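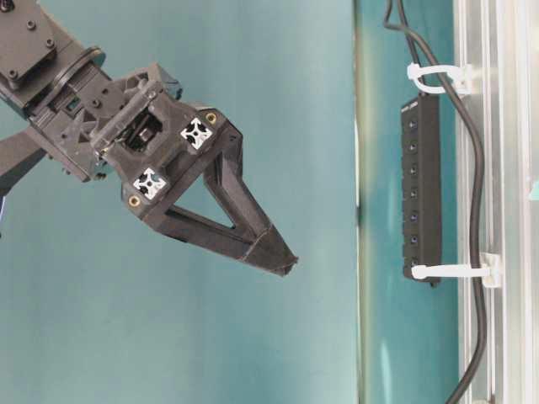 Category: Robot workcells – Installation practice

Fixed-equipment clearance is the distance kept between the moving parts of a robot and anything permanently attached to the workcell, such as power strips, hubs, rails, panels and the cables that serve them. The term is used mainly for small bench cells with one or two light arms. In larger cells the same subject is usually treated under guarding and cell layout.

The practice has two parts. The first sets a distance that no part of the arm, gripper or attached cable may cross during normal motion. The second covers how fixed equipment is fastened, so that its position stays the same from one session to the next. A clearance value has little meaning if the object it refers to can slide along its rail.

Background

Early bench cells were often wired after the arms had been mounted, with power and data equipment placed wherever a rail was free. The Judeck bench guide, written by Kai-wen Kao and Emiko Ebihara, was among the first shop documents to treat this equipment as part of the cell geometry. Its first edition is dated 17/07/2018 and is 11 pages long. It was revised the following February, when the section on cables carried by the gripper was added. The Starbridge layout rules cover similar ground but apply to single-arm cells only.

Clearance values

The Judeck guide sets a minimum of 100 mm between any moving part and fixed electrical equipment, measured at the closest point of the planned path. For open fingers the measurement is taken from the fingertip at full opening. Where a person guides the arm by hand or from a remote controller, the path is not known in advance, and the minimum rises to 130 mm.

Measurement is made with the arm stopped and the drives disabled. The reading is taken to the body of the equipment or to its cable, whichever is nearer. A cable that bows outward between two fixings is measured at the widest point of the bow. Clear panels are treated as solid surfaces and are entered on the layout drawing along with the frame.

In a two-arm cell each arm is checked alone and then both are checked together. The combined check is needed even if the arms have separate work areas, as one arm may have to move aside and bring its elbow or finger linkage nearer the frame.

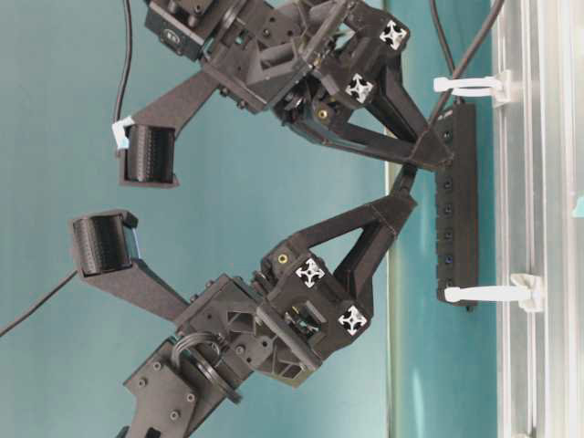 Does the clearance value also apply between the two grippers?

The value covers fixed equipment only. Contact between grippers is handled by the motion limits of the controller, and a cell that hands parts from one arm to the other will need a much smaller gap at the handover point. That gap is recorded separately, with the speed at which it may be entered.

Fastening of fixed equipment

Equipment is fastened to the frame and never to a removable panel. Long, narrow items such as power strips and hubs are held near both ends. Plastic clips and ties are accepted for light items if they anchor directly to the rail and cannot rotate by hand.

The supply cable is secured before it reaches the equipment, so that a pull on the cable is taken by the fixing and leaves the connector unloaded. It is then run on the side away from the arm wherever the frame allows. 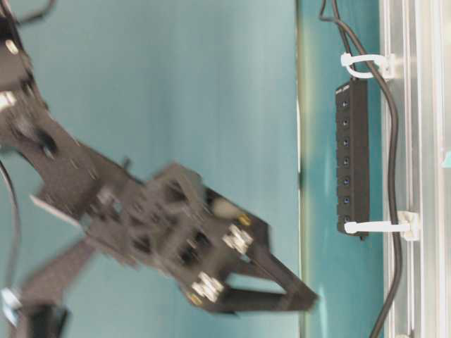 The same rule is applied at the far end of the run, where the cable leaves the rail and drops toward the bench. A second fixing is placed there, and any spare length is coiled outside the cell. Spare length stored inside the frame is the most common fault listed in the Murakami site checks, ahead of loose clips and unmarked supplies.

Cables carried by the arm

Wires routed along a link or finger move with the arm and count as part of it. They are tied at each side of a joint with enough slack for the full range, and the resulting loop is included in the clearance measurement. Tape is allowed on fingers for test work. For regular use the Judeck guide calls for a molded channel or a screwed clamp.

Deliberate contact

Some tasks require a gripper to touch the rail or frame, for example to press down a part or to add or remove a fixing. Such a task is written up as an exception – by task, never by cell – and names the surface that may be touched. Power equipment in the same area is switched off or moved beyond the minimum distance.

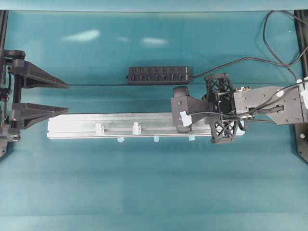 Châu Tạ has argued that the exception is too narrow, and that a written limit on contact force would protect the equipment better than a list of permitted surfaces. The Prasley handbook takes this approach and sets no list at all. The Judeck guide keeps its list but allows a force limit to be entered beside each surface.

Inspection

Clearances are checked after any change to the tooling, the frame or the wiring, and again after more than 2 hours of repeated contact work. The check sheet stays with the cell.

See also: Cable strain relief; Hand guiding; Shared workspace; T-slot framing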